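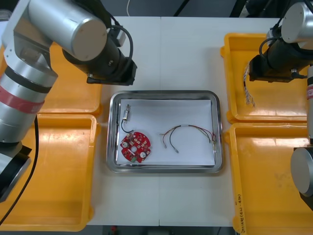

Release No. 14 – 2024-01-02

Trastton, the podcast I make about Catholic parish life, is back for a new season, and I couldn't be happier to be the one telling you! I'm Mercedes Sotelo, I host it, and since November I've been driving between the parishes of the Lorente valley with a recorder on the passenger seat.

We have 11 episodes this time. The first is a long talk with the choir at Gondero, who lost their organist and decided to sing Lent without any accompaniment at all (I got goosebumps in the parking lot just hearing them warm up). Later on I sit down with permanent deacons and their wives – a conversation I've wanted to have for years – and ask what ordination changed at the dinner table. One episode runs 90 minutes. I tried to trim it and gave up.

My friends at Clallia Audio are producing again, and every episode is free wherever you get your shows. Parish groups who'd like the discussion sheets can write to me and I'll send them along, in English or Spanish.

Contact: Mercedes Sotelo, Clallia Audio | © 2024 Clallia Audio | Back to top
12 shares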